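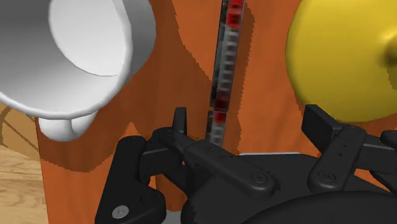 Machines and Everyday Work
Notes for Session 4: Can a robot do the dishes yet?
Instructor: Duangjai Ongart
Revised 7/22/21

Please read these before we meet, and bring a pencil, because I've left you some things to do at the end. If you missed Session 3 you can still follow along, though the bit about joints will make more sense once you've borrowed somebody's notes.

1. What we mean by a chore

Last time a few of you asked why we keep coming back to kitchens when half the class works in shops or warehouses. It's a fair question! My answer is that a kitchen has nearly everything that makes a shop floor hard, and we've all stood in one. Think about what "clear the table" asks of you. You have to find the things, decide which ones are trash and which ones are somebody's unfinished coffee, pick each one up in a way that suits it, carry it past the dog, and put it down where it belongs. People give that job to a six-year-old and expect it done (more or less).

For this course, a chore is a job with a clear end but no fixed starting point. The table is never messy in the same way twice. A welding robot on a car line has a fixed starting point, and so it can be very fast and very good without knowing much about the world around it.

2. The mug problem

A mug standing upright is a friendly object. A two-fingered gripper can come down over the rim, or close around the body, or go for the handle, and most of the time any of these will do. Now tip the mug on its side. The rim faces sideways, the handle may be underneath or sticking out to one side, and the whole thing wants to roll when you nudge it. The fingers have to come in from a new direction, and the wrist has to get there without knocking into the table or whatever is next to the mug.

You and I fix this without thinking. We hook a finger in the handle and stand the mug up on the way to the sink. For a machine it is really two jobs, turning and lifting, and a mistake in the first one spoils the second.

Smooth, rounded, shiny things are the mug's troublesome cousins. Flat fingertips touch a curved surface over a very small area, so the grip has to be well centered or the object squirts out. Shine is a nuisance for cameras too, as a bright reflection can look like an edge. We'll spend some time on this in class with a wet bowl and a pair of kitchen tongs, so wear sleeves you can push up.

3. Practicing in a made-up kitchen

A great deal of this work is done in simulation first. You build a table and some dishes inside a computer, along with a copy of the gripper, and you let the program try. Nothing breaks, you can run it overnight, and you can tip the mug over as many ways as you like.

Our worked case is the Nalora exercise, which you'll remember from the reading. The Nalora group ran 2,643 simulated pickups of household items and counted a pickup as good if the item was held off the table until the end of the run. They then moved to a real table and did 600 attempts, of which 593 were on items standing upright and well apart. Look at that split before you get excited about any success rate! The few remaining attempts were the tipped and crowded ones — the ones that look like my kitchen.

I don't say this to be unkind to them. They reported the split plainly, and it's good work. But you should get in the habit of asking what the table looked like.

Simulation has its own weak spots. Friction is usually simplified, surfaces may be painted on in a coarse way, and objects are often perfectly rigid and perfectly clean. A dishcloth is miserable to model. So is syrup.

4. On the shop floor

The Grekel packing line and the Baudry parts counter make a nice pair. At Grekel the items arrive one at a time in trays, facing the same way, and the arm hardly ever waits. At Baudry they come in mixed bins, and a person still sorts them before the arm takes over. Similar arms, similar grippers. The difference is in how much tidying has been done beforehand, and by whom.

So, can machines do chores yet? Parts of them, yes, in places that have been set up kindly. The whole job, in an ordinary house, with nobody standing by: I'd say no, and I'd be happy to argue about it with any of you over the break.

5. Before next session

Pick one chore you do most days and write down every separate movement of your hands for the first 60 seconds. Don't tidy up your list afterward; the fumbles are the good part.

Circle each place where you changed your grip without letting go. Put a star where you used touch and weren't looking.

Read the Pluvport chapter as far as the section on soft fingertips. You can skip the math if it's making you cross, but do study the drawings of the linkages, and mark the joint you think would carry the most load when lifting a full mug.

Lists can be handwritten. I'll collect them at the door.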